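Giving feedback while it's still fresh

I've been itching to write this one up! Back in April I asked my team at Danero a question I'd been dodging for ages: when did I last tell you something useful about your work? Out of 11 people, most had to think hard, and one said "my review, I guess?" Ouch. That review was in the fall.

So I started small. My rule now is that if I notice something, good or bad, I mention it before the end of the following day. It can be a two-line message or a chat on the way to get coffee, and it doesn't need a meeting invite (please, no more meeting invites).

The first week was clumsy. I told Faizal Wibisono his client summary was "great," and he very politely asked, "Which part?" I had no idea! I'd skimmed it. I went back, read it properly, and found he'd put the cost question right at the top, where the client would trip over it first. Telling him that took thirty seconds, and he's opened every summary that way ever since.
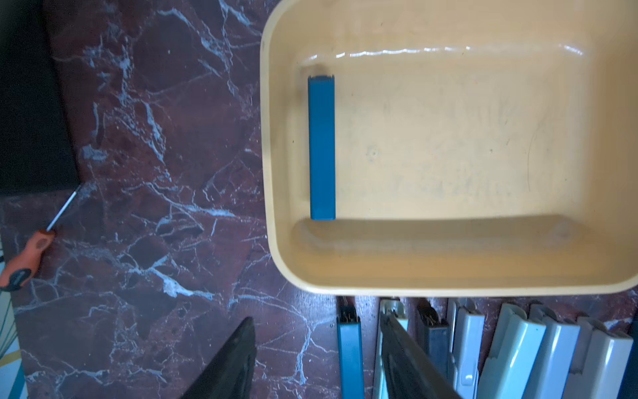
Blue on cream, with some very handsome marble underneath.

The harder half is the stuff people may not want to hear. I used to save it up, and by the time I said it I'd have a whole speech ready, 900 words of it in my head, all polished and a little bit unfair. When it comes out early it's so much smaller! "You talked over Ghazala twice this morning, did you notice?" is a sentence anybody can answer.

Speaking of Ghazala Rajput, she's the one who turned it around on me. After our Prusgate kickoff she asked if she could try my own rule on me, and then told me I'd answered three questions that were meant for her. She was right, and my face went hot, and I said thanks and meant it maybe an hour later. I've been sitting on my hands in her meetings ever since, and they run so much better.

A few things I'm still working out: how to do this with people in other time zones, what to do when I'm tired and grumpy (wait until after lunch, so far), and whether written praise should go in the group channel or in private. Faizal likes private. Ghazala says put it on a billboard.

If you try the next-day rule with your own team, please write and tell me how it goes! Next time I want to get into how we split up the Ulorell handover, which is a whole story of its own.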